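Gomano rule pack for block-sorting arms: my review after two months

I bought the Gomano pack in August with my own money, mostly so I'd stop arguing with Jahangir Chowdhury over what counts as a fair test.

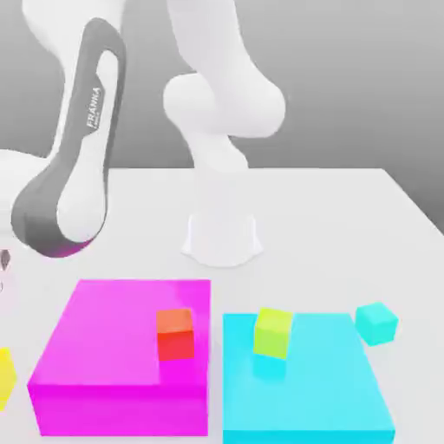 Do you need a written set of rules before you let an arm loose on a simple sorting job?
You do if more than one person is going to run it, and you want them written down before the first run, while you can still agree on what a pass looks like.

Right, so what do you get? It's a rule book, a set of run sheets and a practice scene that loads into your simulator. Ours is a Franka over a white table with a pink box, a blue one and some small coloured cubes, and it opened first time, which I can't say for the last thing I bought (looking at you, Cullau). The colours are lovely and bright, so the cubes are easy to pick out even on a rubbish laptop.

The book is 77 pages and I read it in one evening with a pot of tea. It's in plain words! The part on start positions is the best of it. Each cube gets its starting place written on the sheet before the run, whether that's on a box or on the bare table, and you're not allowed to shift anything afterwards because the arm "nearly had it". Kelly Pacheco and I had been quietly doing exactly that for ages, so our old scores are probably nonsense.

I also like the rule on stopping. One person calls the stop, their name goes at the top of the sheet, and a stopped run is logged as stopped. You don't get to bin it. We grumbled for a week and now I'd hate to go back.

Grumbles, then. Rule 6 says to leave "suitable clearance" between the arm and anything it isn't meant to touch, and never says how much. Silvana Rangel rang their helpline and got a nice chap who read rule 6 back to her. We've settled on our own figure and scribbled it in the margin. The index is hopeless too - try looking up "dropped cube" and see how far you get.

And please don't take it for a safety standard. It covers fair testing and tidy records, mostly in simulation. Before you switch on a real arm you still want a proper risk assessment by somebody who knows the machine, and the book does say so, but it's tucked away near the back and I'd have put it on page 2.

The run sheets come as a pad of 2000, far too many for us, so I've given a fat wodge to Paloma Lyons. She had the Lopes pack before and reckons this one is easier to follow, though she misses the Lopes wall chart.

Four stars from me. I'd buy it again, and I'd pay a bit extra for a decent index.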